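Teaching by Hand at Flellgate: Your Questions

Welcome! If you've signed up for a teaching session at the Flellgate workshop, or you're only wondering what goes on in there, have a read through. We get the same questions most weeks and we love answering them, but it's quicker to have them in one spot. Last tidied up in August.

What do you mean by "teaching" a robot?
We mean doing a job yourself while the system records how your hands moved. You pick something up, turn it over, hang it on a hook, put it back. Later on, those recordings are used to train a robot to do the same job. You never write a line of code. If you can lay a table or hang up a mug, you've already got the skills we're after, and we think that's brilliant.

Do I need any experience?
None at all. Some of our best recordings came from people who had never been near a robot before. Engineers sometimes find it harder, as they start thinking about how a robot "ought" to move and go all stiff in the elbows!

What is the difference between teaching by hand and teaching by remote control?
When you teach by hand, you hold a gripper in each hand and work directly on the objects in front of you. There's no robot arm in the loop during the recording. We call our hand-held set the Saludo.
With remote control you sit at a desk and steer a robot arm, and the arm does the touching. Our remote station is called Vakulus. It's slower, and it feels a bit like eating with somebody else's chopsticks for the first session, but the recordings come from the same body that will do the job later. Both ways are useful and we run both.

Which one will I start on?
Saludo. Everybody does. Once you've got 80 good recordings you can ask for a turn on Vakulus.

How long does a session last?
Two hours, starting at 10 in the morning or 2 in the afternoon. You record for 20 minutes, then stop for a proper rest. Please take the rest even if you feel fine. Tired wrists show up in the recordings long before you notice them yourself.

What sort of jobs will I be showing?
Small table-top ones. At the moment the list has 56 tasks on it, and it grows whenever somebody has a good idea over tea. A few favourites:
Hanging a ring on a hook and taking it off again
Moving things from a tray to a rack
Folding a cloth in half, then in half again
Putting lids on tubs
Passing an object from the left gripper to the right one
Passing from hand to hand is the one people go home talking about. It looks like nothing and it's wonderfully fiddly.

What should I wear?
Anything comfortable that you can move your arms in. Long sleeves are fine if they fit closely at the wrist. Leave bracelets and loose cuffs at home, please, and tie back long hair.

I'm left-handed. Is that a problem?
Not a bit, we're delighted to have you! Tell us at the start and we'll set out the objects to suit. Do the job the way you would naturally do it.

How fast should I go?
A little slower than you would at home, but keep it smooth. The commonest habit in new people is to rush towards the object, stop dead, and then poke at it. Try to make one steady movement from start to finish. Open the jaws before you get there. Close them, wait a beat, then lift.

What if I drop something?
Carry on. Pick it up again if you can reach it and finish the job. A recording with a fumble and a recovery in it can be really valuable, so don't throw it away. If the thing has gone on the floor, say "stop", and press the pedal to end the recording. We'll mark it and you can begin the next one.

Do the objects have to start in the same place every time?
No, and please don't let them! Shift them a bit between goes. Turn the tray, nudge the rack, swap the objects over. A robot that has only ever seen a hook in one spot will be lost when the hook moves by a thumb's width. We print a little card of starting layouts for each task, and when you've been through the card you can make up your own.

What does the teaching table look like?
It's a plain table with a white sheet laid over most of it, and the task objects go on top. The sheet picks up smudges and marks. You hold one gripper in each hand, with the cables running off them. 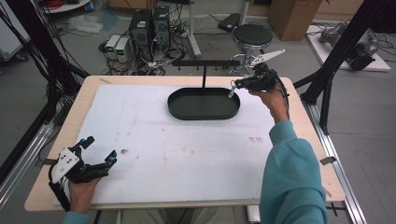 Both hand-held grippers in use at the table, with the tray and hook rack on the white sheet.

Do the cables get in the way?
For the first few minutes, yes. After that you'll hardly notice them. Keep your wrists in front of you and avoid turning a gripper right round more than once in the same direction. If you feel a tug, stop and untwist.

What happens to my recordings?
They go into Wodovico, our shared library of demonstrations. Each one is played back and checked, then labelled with the task name and whether the job was finished. Your name isn't attached to it, only a session number.

Will I get to see a robot do my task?
We very much hope so. Training takes a while and some tasks never quite come good, so we can't promise a date. When one is ready to try, we invite everybody who recorded for it. Seeing an arm reach for a hook with the same little tilt you always give it is a lovely, slightly odd feeling.

Can I suggest a new task?
Yes, please do! It should fit on the table, take less than a minute, and use things that won't break or spill. Write it on the board by the door, with a quick sketch if words fail you.

Can I bring a friend?
One friend per session is fine. They can watch, or have a go if there's a free slot. Let us know when you book so there are enough chairs.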